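Last updated: 22 hours ago
Print | E-mail this page

The hand-held gripper on the kitchen bench at Clusine is checked before every session, and Yusri Lubis does most of the checking. He took over the tool in February, when it came across from the Subramaniam workshop with a bag of spare screws and one page of notes.

"The notes covered assembly," he says. "There was very little on upkeep, so I started a log."

The first entry for any day concerns the printed markers on the finger mounts. The camera reads the opening of the jaws from the distance between them, and a marker that has lifted at one corner gives a false width. Lubis presses each one flat and wipes it with a dry cloth. Solvent is not used. "It takes the black off. Then you print another, and you calibrate again."

Calibration is done with the jaws fully closed and then fully open. If the closed reading differs from the logged value, he looks at the mount screws before touching the software. They work loose with use, those nearest the fingers soonest. He tightens them by hand with a short driver, alternating sides, and repeats the reading.

The finger pads are changed after 800 grips. Lubis arrived at the figure by keeping old pads and comparing them. "They crease at the base first. The tip can look perfect and the pad is finished." A change takes about 6 minutes, and both pads are always replaced together. He has tried fitting one new pad against one old one. The object turned in the jaws as they closed, and the log for that afternoon records a good deal of repeated work.

Alignment is tested with the toy food also used in the sessions. A flat, layered piece is preferred to a block because it shows uneven pressure: if one finger leads, the layers slide. Lubis closes on it, lifts it clear of the plate, turns the wrist through 90 degrees and back, and sets it down.

"If the bread has moved against the lettuce, I go back to the screws."

Session counts are kept in Druton, which he describes as adequate. It does not separate test grips from working grips, and he subtracts the former by hand.

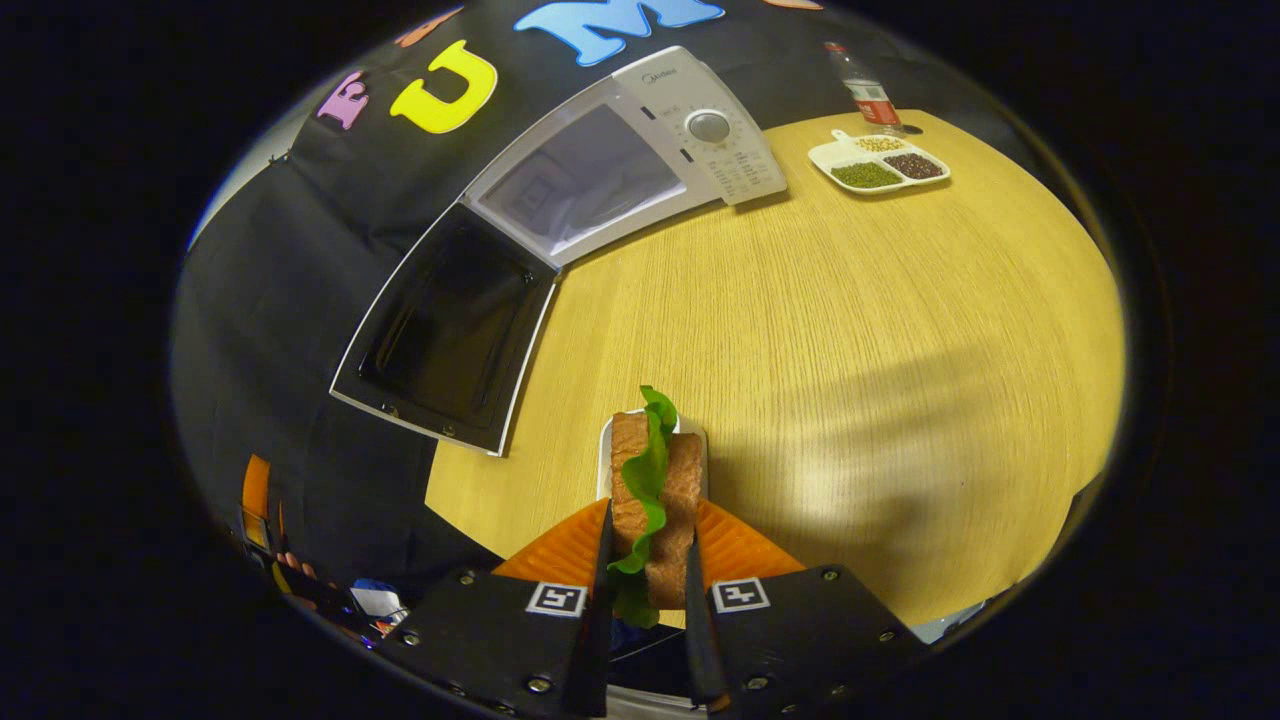

April 5, 2021 | By Driltine technical desk

The toy sandwich held on edge between the finger blades, with the plate behind it and the microwave door open. Lubis checks the lens last, with the bench already laid out. A smear near the centre is easy to find, but one further out may pass until the recording is reviewed, so he moves the tool slowly past a bright edge and watches the picture. Spare pads are stored flat in a closed drawer.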